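What Is a Central Bank Interest Rate?

Last updated: July 2021
Reading time: 5 min
12 shares

A central bank is a bank for other banks. Most countries have one. It does not open accounts for children or for shops. It keeps money for ordinary banks, lends to them, and sets one important number called the policy rate.

What interest means

Interest is the price of borrowing money. It is written as a percentage, which means a part of 100. If you borrow 100 coins for one year at a rate of 5 percent, you pay back 105 coins. The extra five coins are the interest. Savers can earn interest too, when a bank pays them for leaving money in an account.

How the rate moves through a country

Suppose a country called Graro has a central bank in its capital, Plonberg. The bank opened in 1949. In August it raises its policy rate from 5 percent to 7 percent. The change travels in steps.

1. Ordinary banks pay more to borrow from the central bank.

2. Those banks charge more for new loans. A toy factory in the town of Hirham wants to borrow money for new machines. At the higher rate, the loan costs more, so the factory may wait.

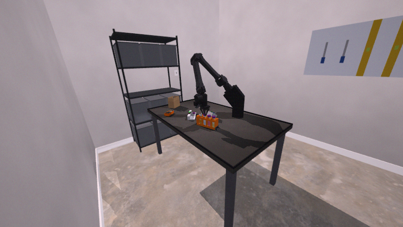
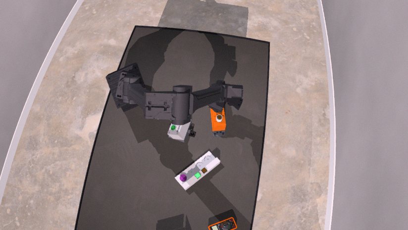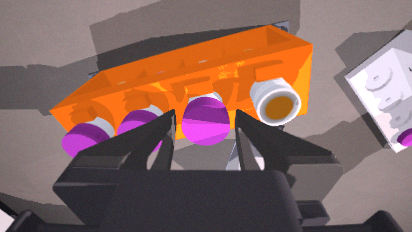 3. Families may also borrow less. A home loan can last up to 30 years, so a small change in the rate can add a lot to the total paid.

4. When people and firms spend less, shops find it harder to raise prices. Prices then tend to rise more slowly. A general rise in prices is called inflation.

Why not keep the rate high all the time?

A high rate slows spending. If spending falls too far, firms sell less and may hire fewer workers. When this happens, the central bank can lower the rate. Loans become cheaper, and spending usually picks up again. The effect is not instant. It can take a year or more to show in prices.

Words to know

Policy rate: the interest rate set by a central bank.
Loan: money that must be paid back.
Inflation: a general rise in prices over time.

3 comments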